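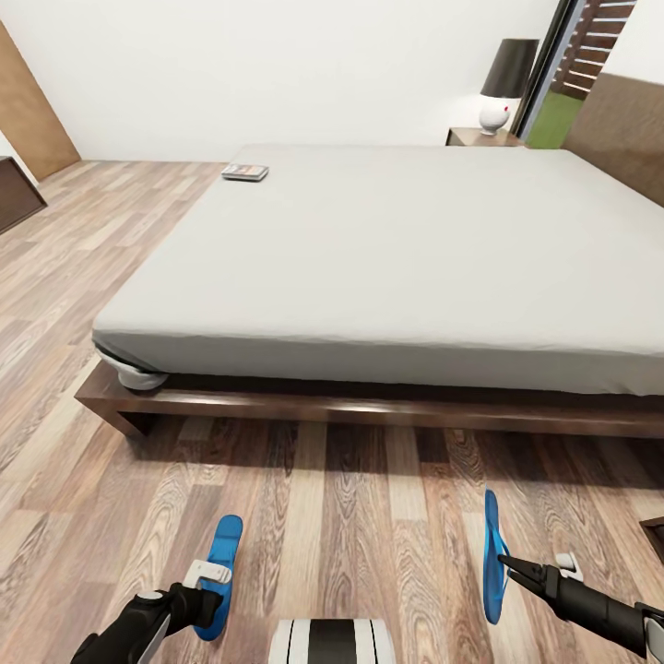
Blue thongs and a sheeted bed.

Notes > Office > Agendas
October, by Darius Uibo

I've been writing agendas for the Preltham office for a while now, and most of them were too long. The worst one had 20 items and we got through six.

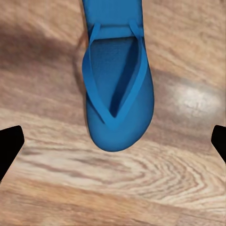

An agenda should go out the afternoon before, with a name beside each item. I keep mine to one page. Under "any other business" I used to let people add whatever they liked, down to whether you can wear blue thongs like that one to the Lucero site. Now those go in an email. Khrystyna-Mariia Nazarenko chairs, so she gets the draft first and moves the money items to the top. 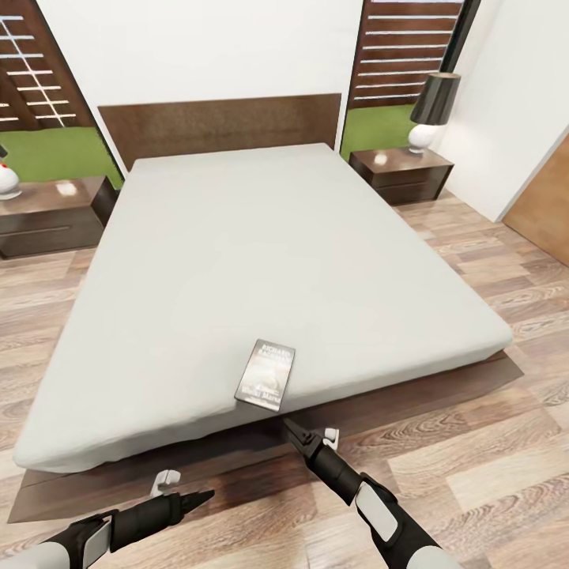
She also puts a finish time on each one. We ran over on the Greltitz lease last month, and the last two items were carried forward.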